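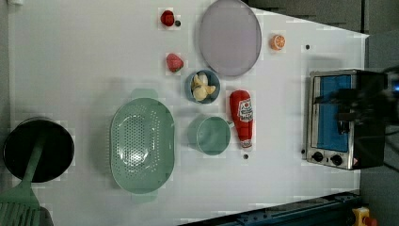 Saturday, late. I finally made the Vulura soup, the one I've been going on about since August, and I have so much to say about it that I'm skipping the rest of the day completely (laundry, rain, the end).

So first I had to get the sour rye starter, and the Aubert market only had the tiny jars, so I bought two. Then I stood in line forever for smoked ribs. The recipe wants 800 grams and the guy cut me 945, and of course I took them all, I'm not going to argue with extra ribs! Walked home the long way past Urka because their window is full of those little poppy seed rolls again. Bought seven. There are four now.
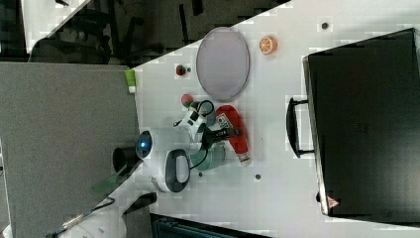
Anyway, the soup. It has to simmer way longer than the recipe says. I gave it an hour and it tasted like warm water with opinions, then I gave it another hour and a half with marjoram and way too much garlic, and wow. It was so close to the one I had in Praklow when I was 27 and broke and eating at that counter by the train station every single night. Theirs was a little more sour, I think? And they put the egg in whole, which I forgot to do, so I ate mine on the side with salt like a kid.

Next time: both jars of starter, less potato, and start before noon so I'm not eating dinner at nine thirty. I also want to try it with mushrooms. The kitchen smells like smoke and garlic and I've got three containers of it in the freezer. Going to bed very full.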